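3. Materials and Work Places

3.1 The computer

The study of part replacement in old office computers was done on one desktop tower of the brand Dell. We selected this kind of machine because it is common in the stock which the Indness repair center receives from schools and town offices. The center took in 431 desktop computers in the year before our study, and many of them were given away again after a change of processor or memory. The side cover was removed before the work and stayed off. The motherboard was left in its case, as it would be in a normal repair, and all the steps described in this paper refer to this position.

The power supply is a part that we first considered to remove. It is a large metal box which overhangs the green board, and a part of the board lies in its shadow. The label on its top face carries the 80 PLUS logo and the CE mark together with other small symbols. Close to it on the board are the square four-pin power connector and a small silver screw that holds the board to the chassis. In the interviews, the technicians named this corner as the most unpleasant one of the machine, as the hand has little space there and the eye has little light. We decided to keep the power supply in the area of work, so that the conditions would stay similar to those of the repair center.
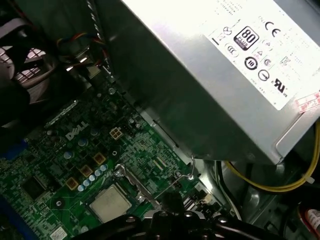 3.2 The socket and its parts

The central object of the study is the processor socket. It has three parts which matter for the person who does the exchange: the metal bracket, the lever arm at its side, and the field of pads in the middle. When the bracket is tilted up it makes a rectangular opening, and through this opening the empty socket can be seen. A small white label on the board reads "CPU". Two silver screws sit at the base of the bracket, where it hinges. The round holes for the cooler, with their black rings, lie to the left and to the right.

We describe the state in which the lever is raised, the bracket is open and the processor is near to the socket but not yet in it as the "open state". It is the state in which our technicians reported the highest attention. The processor is square, with a silver heat spreader on a green substrate, and it must be held by its edges. The pads should not be touched. A worker who has done this many times still slows down here, and we observed the same in all 17 persons who took part in the first round.

Cables are a second matter in the open state. Yellow and black wires pass over the upper part of the case, and black and white cables go down toward the right side of the board. We did not tie the cables together, although Grimus, the service guide used at the center, recommends this.

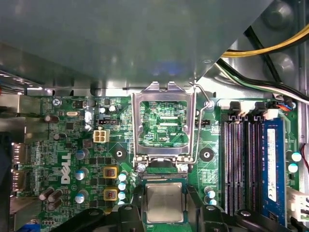
3.3 The seated processor

After the processor is placed, the retention frame is still raised and the worker can check the position by eye. We call this the "seated state". Figure 1 shows it together with the neighboring parts. The square chokes of the power section, with their gold-yellow color, and the row of small silver capacitors are very near to the socket, so a tool that slips in this direction can meet them. The long blue PCI Express slot on the left half of the board was used by our participants as an orientation mark. Several of them said that they look first for the blue slot and then for the "DELL" logo, and only after that for the socket itself.
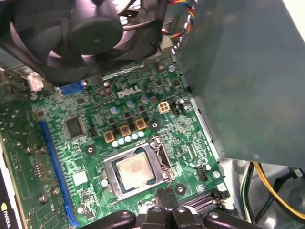 Figure 1. Processor in the socket with the retention frame raised.

The marks on the heat spreader were not used for orientation in our protocol, because they are faint and differ between models. We asked the participants to compare the edges of the chip with the edges of the socket.

3.4 The parts plate

A processor that is outside of the computer needs a place to rest. In the first round a folded cloth was used, and this was not satisfactory. Gisela Oltmanns of the Wolix workshop then designed a gray plate, made by 3D printing, on which each part has its own place. For the processor there is a shallow rectangular pocket with thick, beveled walls. Narrow raised holders receive boards of the memory module type, which stand in them on edge. The surface of the plate keeps the fine layered texture from the printing, and we did not sand it.

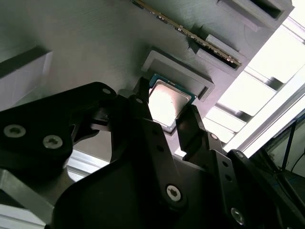 Figure 2. Processor at its pocket on the printed parts plate, with a thin green circuit board in the slot holder behind.

The plate was revised 4 times before the second round. The changes concerned mostly the angle of the pocket walls. The drawings are kept in the Yimyam archive under the version of 20 May 2020, and this version is the one used for all results in Section 4.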